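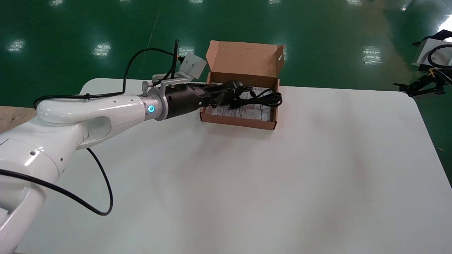 Triteo to take back used power cords and small cables from October

31 May 2022

Triteo has confirmed the terms of its cable return service for office customers. The service starts in October and covers power cords, data cables and plug-in adaptors from any maker.

Each customer site receives a flat-packed box, to be made up on site and filled to a maximum weight of 11 kg. Full boxes are collected with the normal stationery delivery and taken to the Tadska depot for sorting. 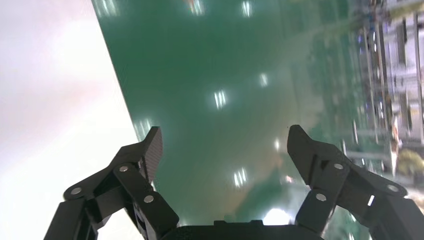
Cords that pass an electrical safety test are relabelled and sold in packs by Stundemus. Those that fail are stripped for copper. In a trial at 43 sites, customers returned 612 kg of cable, of which around 200 kg was fit for reuse.

"Most of the reusable weight was standard mains leads," said Rafferty Mbeki, operations manager at Triteo. "We have set the test bench up for those first. Extension reels are outside the scope for now."
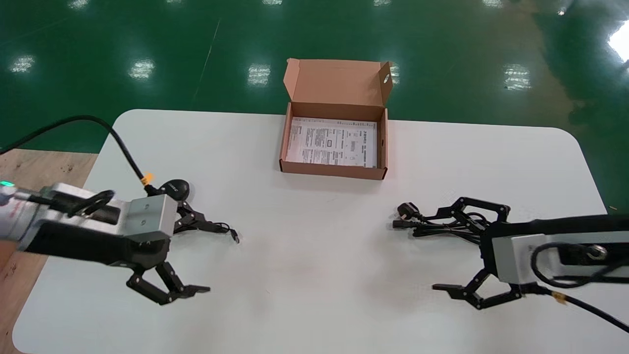 Open cardboard box on a white table.

Batteries, lamps and cut cable ends are not accepted. Boxes containing them will be returned unsorted.

Price lists are available on request from Barrett Fitzsimmons, customer accounts, Triteo.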